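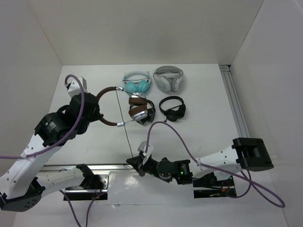 Cleaning and Storing Headphones at Home

Skin oil, hair product and dust shorten the life of ear pads well before the drivers wear out. Most of the damage is slow and can be held off with a short cleaning each month. The steps below apply to over-ear and on-ear models with synthetic or fabric pads. Leather pads are covered separately near the end.

What you need

Two microfiber cloths
Distilled water
Mild dish soap, without lotion or added scent
Isopropyl alcohol, 70 percent
A soft toothbrush, unused
Cotton swabs
A wooden toothpick

Before starting

Switch off wireless sets and unplug any charging lead. Detach the cable if it is removable. Work on a light-colored surface with good light; screws and retaining clips are easy to lose on a patterned one.

Ear pads

Check how the pads are held before pulling. Many are stretched over a lip on the cup and peel away from one side. Others sit on a plastic ring that turns a few degrees counterclockwise and releases. If a pad resists both, look in the manual. Glued pads should be cleaned in place.

Mix 200 ml of distilled water with two drops of soap. Dampen a cloth, wring it hard, and wipe the pad along the seam first, then across the face. Wipe again with plain water. Do not soak foam-filled pads. Water held in the foam takes days to leave and can carry soap residue back to the surface.

Stand the pads on edge to dry for at least 60 minutes, away from heaters and direct sun. Fabric pads need longer; leave them overnight.

Speaker grilles

Hold the cup with the grille facing down and brush with short, dry strokes so that lint falls out of the cup. Use the toothpick around the rim only. Compressed air is not recommended at close range. If it must be used, keep the nozzle at least 25 cm away and use short bursts.

Headband

Plain plastic can be wiped with a cloth dampened with alcohol. Keep alcohol off padding, printed logos and soft-touch coatings, which turn sticky. Padded bands get the same treatment as the pads. Extend the sliders fully and clean the exposed section with a dry swab. Do not oil them.

Cables and plugs

Wipe the cable from the cup toward the plug, holding it close to the cloth so the strain relief is not pulled. Clean the plug with a swab and alcohol, paying attention to the dark rings between the metal sections. Let it dry before reconnecting.

For storage, coil the cable in loose loops almost 9 cm across. Tight wraps around the headband break the conductors near the cup.

Leather pads

Use a barely damp cloth and no soap. Apply leather conditioner twice a year, in a thin coat, and buff after ten minutes. Keep conditioner out of the perforations.

Storage

Hang headphones from a wide, rounded support. A narrow hook leaves a dent in the padding. If they go in a drawer, lay them flat with nothing on top of the cups. Folding models should be folded at the hinge only, with the sliders pushed in first.

Wireless sets that will not be used for a month or more should be stored about half charged. Check the level every second month and top up as needed.

When to replace pads

Flaking on the inner edge, a cup that no longer seals around the ear, or a smell that remains after two cleanings all mean the pad is finished. Measure the outer diameter of the cup in millimeters before ordering. Model names are reused between generations and the pads do not always carry over.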